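Applies to heat packs and microwavable soft toys with a dry grain filling. Washing instructions for ordinary stuffed toys are on a separate page.

# Making and refilling a grain heat pack

A grain pack stores heat in the filling and in the small amount of moisture the grain holds. Small grains give a pack that bends easily and sits close to the skin. Large grains and cherry stones hold their shape more and leave wider air gaps.

## Before you start

Check what you are filling. Ordinary stuffed toys contain polyester fibre, and many have plastic eyes, glued parts or metal thread in the trim. Do not put one in a microwave, with or without grain inside. If you want a warm toy, make a separate pouch that can be taken out, and heat only the pouch. 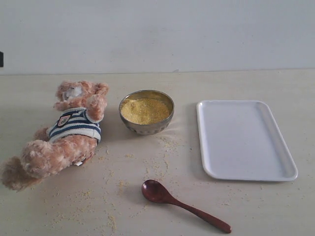
*Plush bear in a striped knit sweater. Toys of this type are not to be heated whole.*

## Materials

- Plain cotton, closely woven, washed once and ironed
- Cotton thread (no polyester, no metallic)
- Whole dry grain: millet, wheat or flax
- Kitchen scales
- Wide funnel or a rolled sheet of card
- Spoon with a long handle

Do not use popping corn, instant rice or anything pre-cooked. Flax has a higher oil content and goes rancid sooner than millet.

## Sewing the pouch

1. Cut two rectangles of cotton to the size you need, plus a seam allowance on all sides.
2. Place right sides together. Sew round the edge with a short stitch, leaving a gap in one short side wide enough for the funnel.
3. Sew a second line just outside the first. Small grains find their way through a single seam.
4. Clip the corners, turn the pouch out and press it.
5. For a long pack, fill one section at a time and stitch across between sections. This stops the grain running to one end.

## Filling

1. Tip the grain into a wide container and look it over for stones, husks and insects.
2. Freeze new grain in a sealed bag for 2 days, then let it come back to room temperature before opening the bag.
3. Set the scales to zero with the empty pouch on them.
4. Spoon the grain in through the funnel. A hand-sized pouch takes 100 g. A shoulder pack takes up to 1000 g.
5. Stop at two-thirds full. An overfilled pack is stiff and heats unevenly.
6. Pin the gap, fold the edges in and close with two rows of stitching.

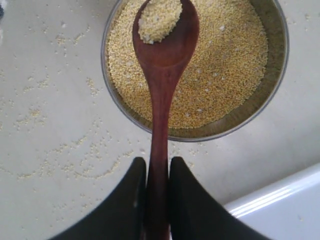 *Small yellow grain, heaped on a wooden spoon.*

My own test pouch came out at 103 g on the scales. A difference of this size has no effect on use.

## Heating

Start with a short burst at medium power. Take the pack out, shake it, and test it on the inside of the wrist. Repeat in short steps until it is warm. Let it cool fully before heating it again, as repeated heating dries the grain and raises the risk of scorching.

Never leave the microwave while a pack is in it. Do not give a heated pack to a baby, or to anyone who cannot feel heat properly or move it away.

## Replacing the filling

Change the grain if it smells burnt, sour or musty, or if the cloth has brown marks. Unpick the closing seam, empty the pouch, wash and dry it, then repeat the filling steps. Old filling goes in the bin and must not be eaten.

Mahfuz Rathnayake
Revised in July: freezing step added.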